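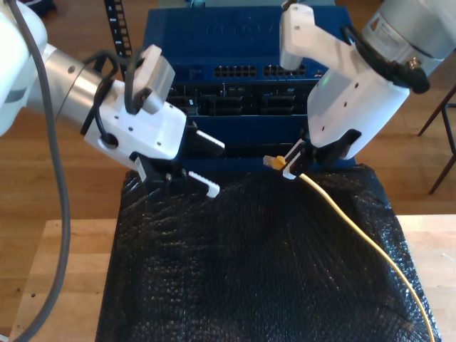

Nisten, December 19, 2024

Filed under: Grant updates, Libraries and archives

The Grunimau parish map project has had a wonderful quarter! We have now catalogued 431 sheets, the oldest from 1967, and the Sumampouw boxes are finished. 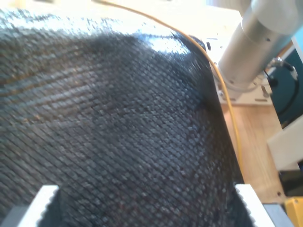
Dark grey woven fabric.

Spending is on plan – the only extra was postage, and 11 sheets still need a paper repairer.
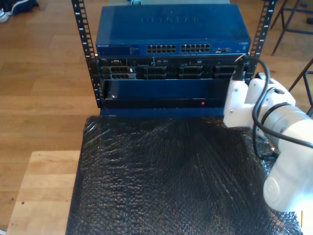
Netgear switch in a small black rack.

Readers have been sending in old field names, which is a joy, and we'd like to add them

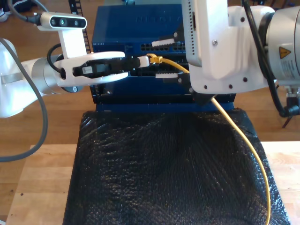 to the Pruramo index before the spring talks begin.

11 shares · 2 comments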